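Who Makes the Rules for Robots?

Gridska Junior: big questions, explained
Reading age: 8 and up

I love rules. There, I've said it! Maybe you groaned when you read that, and fair enough, because plenty of rules are dull (no running, no shouting, no yoghurt on the sofa). But I work with robots, and robot rules are some of the most interesting rules I know. Somebody had to sit down and think very hard about every silly, clumsy or dangerous thing a machine could possibly do, and then write down how to stop it. That's a job you could have one day.

So grab a biscuit and I'll tell you how it works.

First, what is a standard?

You'll hear grown-ups in my line of work say "standard" a lot. A standard is a set of instructions that lots of people have agreed on, so that things work the same way wherever you go.

You use standards all day long without noticing. The plug on your lamp fits the socket in your bedroom and also the one at your gran's house, and that happened on purpose. Somebody wrote down how big the pins should be and how far apart, and then everybody who makes plugs stuck to it. Same with the paper in the school printer.

Robots have standards too. There are ones about how strong a robot is allowed to be near people, and how quickly it has to stop, and what the buttons should do. Some of them are very long. When I started at Gridska I was handed a folder of rules and guidance to read, and it had 443 pages. I read every one of them! It took me most of July, and I fell asleep on the bit about electrical connectors.

A standard isn't quite the same as a law. A law is made by a government and you have to follow it. A standard is more like a really good recipe that experts have tested. Sometimes a law points at a standard and says "do it like that", and then the recipe matters even more.

And then there's good practice, which is all the sensible stuff people do that might not be written in any law at all. Washing your hands before you cook is good practice. So is checking the floor before you switch on a robot that can walk.

Where do robots need rules?

Lots of robots work in factories, and for years the main rule there was very simple: keep the people on one side of a fence and the robot on the other. Open the gate and the robot stops. Easy to understand, easy to check.

But now people want robots that can help in homes, hospitals and schools, and you can't put a fence down the middle of somebody's kitchen. The robot has to share the room with you, and your little brother, and possibly the dog. So the rules had to get cleverer.

Think about what's in your hallway right now. Shoes? A school bag with its straps all over the place? A scooter? A factory floor is kept very tidy and a hallway, well, isn't. A home robot has to cope with a place that changes every time somebody comes in from football.

My favourite rules

I can't fit the whole folder in here (you're welcome), so I've picked the ones I talk about most when I visit schools.

There must be a way to stop it

A robot that moves around with big strong arms needs a stop button, and the person in charge has to be able to reach it. It's usually red and shaped like a mushroom, so that you can whack it with your whole hand without aiming. Once it's been pressed, the robot has to stay stopped. Letting go of the button mustn't set it going again! A person has to check everything is all right first, and then start it up properly.

At Mumside, where we do our testing, we press the stop button every morning before we do anything else. Every single morning. It has worked every time so far and we are still going to press it tomorrow.

Slow down near people

If you were carrying a tray of drinks through a busy room, you'd slow down. Robots should too. A slow arm that bumps into you is annoying. A fast, heavy arm could really hurt. So a robot sharing space with people has limits on how fast it can move and how hard it can push.

Watch out for pinches

Have you ever shut your finger in a drawer? Ouch. Robots have elbows and wrists and knuckles, and anything that folds can pinch. Designers try to leave big enough gaps, or cover the joints up, so that a finger can't get trapped. While the robot is moving, the rest of us keep our hands well away from the folding parts.

This is also the reason I never wear a dangly scarf to work, which is a shame, as I own some excellent scarves.

Hold it properly

Robots that pick things up have rules about gripping. Squeeze too hard and you squash the thing. Squeeze too softly and you drop it, maybe on someone's toe. And here's a question that I think is brilliant: what should a robot do with its hand if the power goes off? If it's holding a heavy box over your foot, you'd like it to keep hold. If it's holding your sleeve, you'd like it to let go! The people who design robots have to think about both of those before they build anything.

Keep the floor sensible

Wires are a nuisance. People trip on them, and so can robots with legs. Before a test we look at where every cable runs and ask whether anyone, on two feet or on wheels, might need to go that way. Cables that trail across a walking route get moved or taped down. I'd say this is the rule that people forget most often, me included.

Tell people what you can see

Robots often have cameras. They may have one up on the head and more down by the hands, so they can see what they're about to grab. Cameras in a home are a serious matter. You have a right to know when something is looking at you and where the pictures go. Good practice is to ask first, to explain it in words that everybody in the room understands (children too!) and to switch the cameras off when the job is done.

Trying things out

You can't check a rule by reading it. You have to give a robot a job and see how it goes, and the best jobs for this are small ones. Putting slippers on a rack is a lovely test. Slippers are soft, so there's not much to break, but they're an odd shape, floppy in some places and firm in others, and you have to decide which way up they go. They also live down low, so the robot has to reach towards the floor without losing its balance or knocking into the furniture.

Whenever I watch a robot at work I play a sort of detective game. Where are the joints that could pinch? Where are the cables? Where are the people's feet? Have a go yourself.

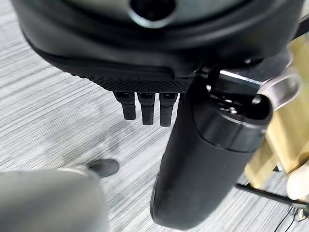

A black robot hand gripping a white slipper: 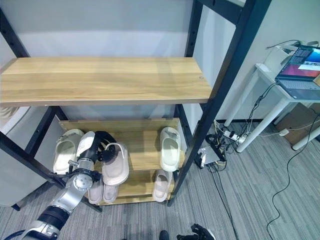
An open hand, over a pale pink one:

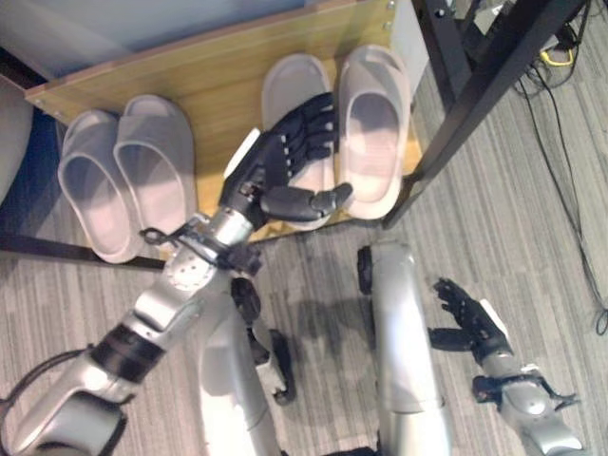
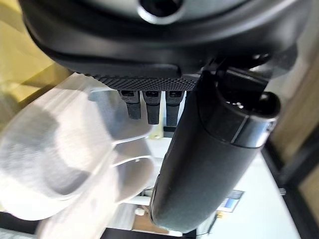
The other big part of testing is doing the same thing again and again and again. You can't let a robot try something once, cheer, and go home. What if it was lucky? In our longest test so far we had one small job repeated 640 times, and somebody wrote down what happened each time, including all the boring ones. Especially the boring ones! If you only write down the exciting bits, you end up with a very wonky idea of how safe your robot is.

We write down near misses as well. A near miss is when nothing bad happened but it could have, like when you leave a skateboard on the stairs and your dad spots it just in time. Lots of people feel embarrassed about near misses and keep quiet. At Mumside you get thanked for reporting one, and the kettle goes on, and we all talk about how to fix it.

So who writes all this down?

Groups of people do, and they argue about it for ages. You get engineers in the room, and doctors who know how much of a bump a human body can take, and people who make robots, and people who'll have to work beside them. A group might spend a whole morning on one sentence. Should it say the robot "must" stop, or "should" stop? Those two words are very different! "Must" means there's no choice. "Should" means it's a good idea, and you'd better have a decent reason if you don't do it.

Listen out for those two words at home and you'll notice your family uses them in quite sneaky ways.

Rules also get changed. Robots get new sorts of hands and legs and somebody says, hang on, the old rule doesn't cover that. So the groups meet again and have another argument.

Questions I get asked at schools

Can a robot break the rules on purpose?
The robots I work with don't do things on purpose the way you do. A robot hasn't got a naughty side. But the people who build it can make mistakes, and a part can wear out. That's why we check, and why there's a stop button as well as all the other rules.

Would a robot get told off?
No, it wouldn't mind a bit if you tried. The people responsible for it have to answer for what it did. I think that's how it ought to be.

Are there robot rules for children?
Yes, a few. Ask a grown-up before you go near one. Don't climb on it. Don't put your fingers in its hands, even if it looks as if it wants to shake. If you see a red stop button and you think somebody is about to get hurt, press it. You won't be in trouble.

Do the robots at Mumside have names?
Two of them do. They're called Ruangrit and Sarkodon, and no, I didn't choose them.

Something to try: write your own standard

You'll need 2 people, some paper and a pair of slippers.

One of you is the robot. The other is the rule writer. The rule writer has to write 4 rules so that the robot can put the slippers away neatly and nobody gets bumped. Then the robot follows the rules exactly as they're written and doesn't do anything extra to be helpful.

I've played this with a lot of classes and the first go is nearly always a disaster. One robot walked straight into a radiator (a cold one, luckily) as the rules hadn't said anything about stopping. Cross out the rules that didn't work, write better ones, and have another go. Then swap over.

If your rules get really good, try them in a different room. Or with wellies, which are much harder, especially if the robot has to do it with one hand behind its back.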